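I quit paper towels in March and I'm never going back. Rags just clean better!

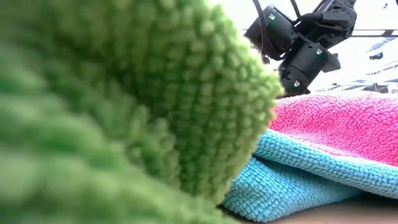 My neighbor Shivam Grewal says folding them is silly (he owns 101 and stuffs them in a drawer).

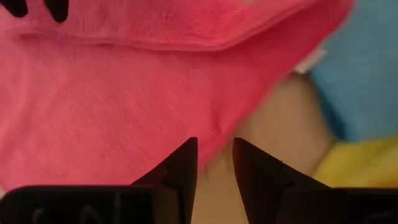
I fold mine. A flat rag gives you fresh sides to wipe with.

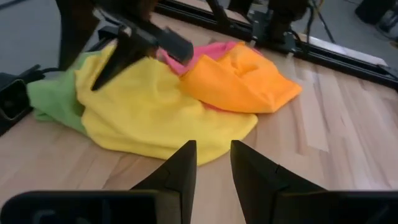
Color is the other thing I'll fight for. Give every job its own. Yellow and orange can share a heap and you'll still grab the right one, half asleep, before coffee.

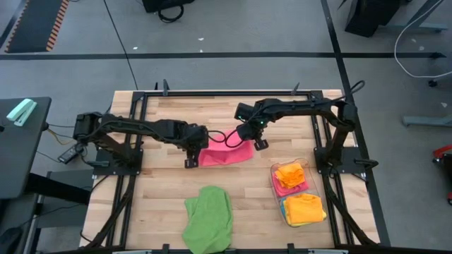

Pink and lime on the table, more in the tray.

So buy the bright ones.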